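Features > Home Tech > Robots

Can a Machine Clear Your Table Yet?
Sort of. On a good day. With the rug rolled up.
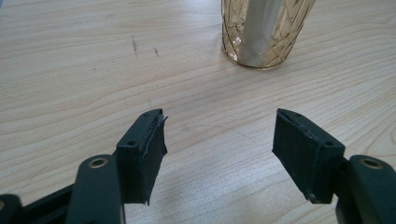

The glass problem

Ask anyone working on home robots what they'd rather not pick up and you get the same answer. Glass. See-through, tinted, bumpy, thin — all bad. Depth cameras look right through it. Squeeze too hard and you're sweeping. Too soft and it slides.

Two padded fingers, a wooden table, an amber glass vessel with a raised crackle pattern. A five-year-old could manage it. For a machine it's most of a week's work.

I spent 2 days in January at Plimen, a small lab in Ameswood where the team is teaching grippers to tidy up. Tables, mostly. Some shelf work. They had logged 234 tries at moving glassware from one spot to another and 162 went fine. The rest were slips, bumps, and one very loud afternoon.

Is that good? Better than I expected. Not good enough for anything your grandmother left you.

What the pads do

Foam or rubber on the fingertips helps a lot. It gives a little, it grips, it forgives a bad angle. It also wears out. Edges fray, strips peel, and a worn pad dosen't hold like a new one. Plimen's people swap theirs when the numbers start to drop. Cheap part, boring job, and a person still does it.

Over on the shop floor

Different story at Mrema, a packing firm down the road. Same box, same belt, same light all day. The arms there have been running for 3 years and mostly earn their keep. Hand one a crumpled bag, though, and it stops and waits for help.

Homes are nothing but crumpled bags. Every table is different, every lamp throws it's own glare, and somebody always moved the vase.

So when?

Tarkham, which wants to rent out a table-clearing arm, says soon. It also said soon the last time I called. The demo I saw took roughly a minute per cup — slow, careful, kind of soothing to watch. I'd have had the dishwasher loaded and running.

Plates, maybe. Plastic cups, yes. The good glass stays my job for now.

Related stories
Folding Towels: Still Harder Than It Looks
The Warehouse Arm That Hates Tape
Robot Vacuums and the Sock Question
Who Fixes the Fixer? Repair Jobs in Ameswood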